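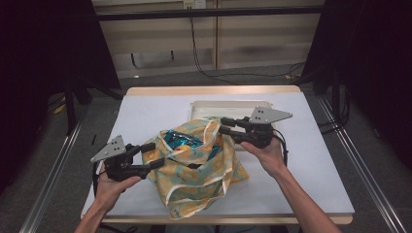

T. R. Okerlund

Print | E-mail

NIGHT FLOW

The district meter at Billine recorded a rise in October. Before that the line on the chart had come down every night after midnight to the same level, stayed there until the first bakery opened, and gone up again. In October it came down to a slightly higher level and stayed there instead. The difference was small enough that the monthly report left it out. I wrote the monthly report.

I was the leakage technician for the Dinwood water district. The position came with a van, a listening stick, a set of valve keys and a desk in the pump house that faced the wall. My predecessor had left his charts in the bottom drawer, rolled and held with rubber bands. The rubber had gone hard and came off in pieces.

My supervisor found the rise on his own. He put the report on my desk with a pencil line under the figure and wrote one word beside it, which was "toilets." He meant that somebody's fill valve was stuck open. That accounts for most small rises in the Billine zone, where the houses are old and the pressure is high.

I asked for two weeks of night work to rule it out. He gave me 9 nights.

The method is simple. The zone is closed in sections, starting at the far end and working back toward the meter. After each valve is shut, the technician waits and reads the flow. If the flow drops by more than the houses in that section can explain, the leak is in that section. The valves are then reopened in reverse order, slowly, so that the mains don't hammer. All of this is done between one and four in the morning. 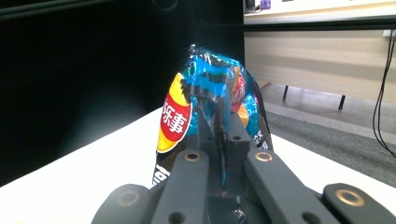 Why does a leak have to be looked for at night?

Most customers are asleep then and use very little water, so whatever is still moving through the meter is easier to put down to the pipes.

On the first night I closed the valve at the end of Delaunay Road. It had not been turned in a long time. It took both arms and most of my weight, and when it seated I felt it through the key and into my shoulders. The flow did not change. I wrote this down and opened the valve again.

The second and third nights were the same, with different valves. On the fourth it rained and I couldn't listen, as rain on a road covers the frequencies that matter. I sat in the van with the heater on and read the manual for the Arow logger, a model the district had bought before my time and never taken out of its case. The manual recommended mounting the sensor on clean metal. It had a chapter on batteries that was longer than the chapter on leaks.

On the fifth night a light was on in the last house on Delaunay Road. It was past two. A woman in a raincoat came down to the gate and asked whether the water was going off. I told her it might be off for a few minutes. She said she would fill the kettle in that case, and went in. The flow rose by a trace and then fell back. I noted the time and the cause.

She came out again later with tea. I explained what the stick was for, and she asked if she could try it. I showed her how to set the tip on the valve spindle and put her ear to the cup. She listened for a good while with her eyes closed. The main there is cast iron and carries sound well.

"It's the same as in the kitchen," she said.

I asked what she meant. She said there was a noise in her kitchen wall, very low, and that it had started in the fall. Her husband used to bleed the radiators, and she had assumed it was something to do with that. He had died in the spring and she hadn't wanted to call anyone about a noise.

I went in and listened at the wall. It was a steady hiss with no flutter in it. A fill valve flutters. I shut off the stop tap under her sink and the hiss went on, which put it on our side of the tap. I said so. She asked if that was good or bad. I said that it was the district's expense.

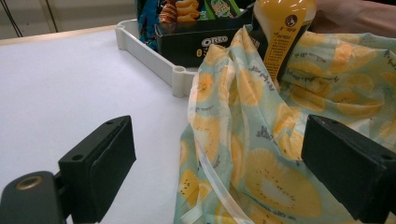

It still had to be located. The service pipe ran from the main under the garden, and the plan in the pump house showed it going straight to the kitchen. Plans of that period show what was intended. I set the Arow sensors at either end the next night, after cleaning the metal, and the logger gave a distance that fell beneath the path by the back step. I took the reading again and got the same distance.

The crew dug there in daylight. I wasn't required to attend, but I did. The pipe was lead, and it had a split along the top as long as a thumbnail. The clay beneath it had washed out into a hollow the size of a bucket. They cut out the length and put in plastic, and I worked the loss out for the report: 3000 gallons a night, all of it into the old land drain and away down to the river without wetting the lawn.

I gave back the nights I had left. The line on the chart came down to where it had been before October. My supervisor initialed the sheet and did not mention toilets.

A form goes to the householder after a repair of this kind. It asks whether the pressure is satisfactory and whether the ground has been made good, and it must be returned within 30 days. Hers came back on the second-to-last of them. Both boxes were checked. In the space for comments she had written that the kitchen was very quiet now, and that she had not decided yet whether she liked it.

There is no code for that on the closing sheet. I entered it under noise, resolved, and filed the form with the chart.

Print | E-mail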